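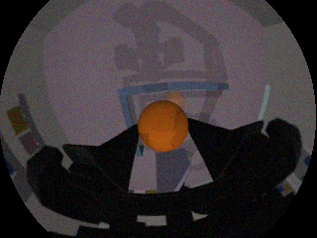
Is a black and white film harder to sell to a small-town audience than one in colour?

A little harder, going by our bookings, though the running time seems to put people off more than the lack of colour does.

I wrote that down this morning before the kettle boiled, because the Galummont programme had to be settled by noon and I'd been going back and forth on it all week. The question was whether to open the June season with Trarorow or keep it for the late slot. I've moved it to the opening. It runs a bit over two hours, has no stars in it and is mostly a family arguing about a ferry licence, but it's the best thing I've watched this year and I'd like the bigger room for it.

Went through last season's sheets over breakfast. We sold 876 tickets across the whole run, which is better than I remembered. The big room holds 300 and we never filled it. The nearest we came was the wartime comedy, and half of those were the coach party from Clorkell. The small room holds 60 and sold out for both of the short film nights. I should have put on a third.

Rang the distributor at ten. They want the file checked a week ahead and they'll only send one copy of the poster, so I'll have to get more printed in town. Asked about subtitles, as the copy I saw had them in pale grey and they disappeared every time anyone walked past a window. The woman said there's a newer version with a dark outline. She's sending it tonight.

Watched the first half hour of Trarorow again after lunch to write the programme note. The opening is slower than I'd thought. There's a long shot of the mother folding sheets while the radio goes on about the weather, and then the brother comes in and says he's sold the boat. I'd forgotten that he says it with his mouth full. It made me laugh, and I don't think I laughed the first time. The sound of the harbour is under everything, even indoors.

The note took four goes. First was too long, second gave away the court hearing. What I've got now is 100 words and says who is in it, what they want and that there's an interval. Illia Lysenko read it over the phone and told me to take out "haunting", so I did. He is doing the introduction on the night and wants five minutes. I've put him down for ten.

Pavliuk, the printers, shut early, so the leaflets will have to wait till tomorrow. Need to remember to ask them for the matt paper again. The shiny stuff last time showed every thumbprint and the ink came off on people's hands.

Evening: meant to see the new thriller at the multiplex but the only showing left was at twenty to ten and I was too tired to drive back after it. Stayed in and watched the second of the shorts instead, the one about the bus inspector. Good for eight minutes, then it keeps ending. I'd still show it, in the middle of the bill somewhere.

Subtitled file came through at half past nine. Outline is fine. Started it copying to the spare drive and went up to bed.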